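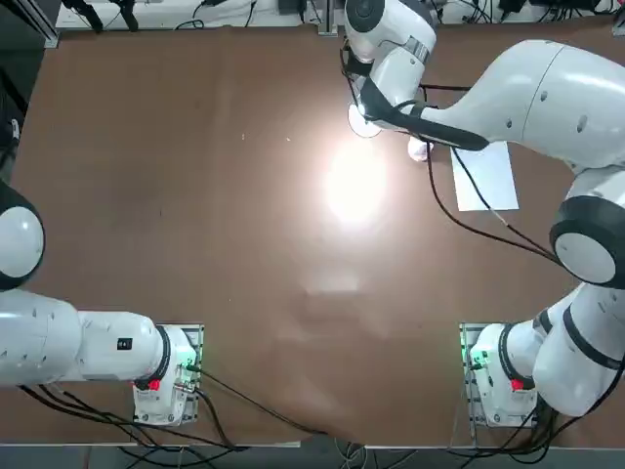 Kirnine will expand the use of two-armed robot workstations at its Tavares returns center, following a trial that changed how employees there divide their day. The center receives small household devices sent back by customers, checks them, and prepares them for repair, resale, or recycling. Until this year every step was done by hand, including the repeated lifting and turning that employees had named in staff surveys as the most tiring part of the job. At the new stations, two white arms are mounted along the near edge of a wide brown tabletop, each with a red button on the front of its base. The arms take on the repeated handling, and trained employees set up the work, watch over it, and make every decision about the condition of a returned item.

The trial involved three stations and handled 1,669 returned items. Kirnine will now begin preparing further stations, with the first group due to enter service in August. The Tavares center employs 310 people. No positions will be removed as a result of the program, and pay grades for current inspection staff will stay the same or rise.

"Our employees know these products better than any machine does," said Albertina Macedo, director of operations at Kirnine. "We asked them which tasks they would give up first, and the answers were very clear. The program was planned from those answers."

Under the new arrangement, inspection employees may apply to train as station leads. A station lead prepares the work surface before a shift, runs the opening checks, and reviews any item the system sets aside. Training takes place during paid hours at the center and is open to employees on all shifts. Those who prefer to remain at the manual benches may do so, and the benches will be kept in full use for fragile goods and items that arrive without packaging.

The software that guides the arms was supplied by Ergate, which also trained the first station leads. Ergate staff will remain on site through the first months of the expansion to support the evening shift — a request made by employees after the trial, when questions that came up late in the day often had to wait until morning.

Aparecida Lacerda worked in inspection before becoming one of the first station leads at the center.

"I used to go home with sore wrists, and I do not miss that," Lacerda said. "The first weeks were slow. We stopped often and changed the order of several steps. I now spend more of my shift on the items that need a careful look, and I have time to show newer colleagues what to look for."

Kirnine will review workloads, break times, and reported strain with employee representatives before any stations are added at its Adum site. Findings from Tavares will be shared with staff at both locations.

About Kirnine

Kirnine provides returns, inspection, and repair services for makers and sellers of household devices. It operates centers at Tavares and Adum.

Media inquiries may be directed to the Kirnine communications office.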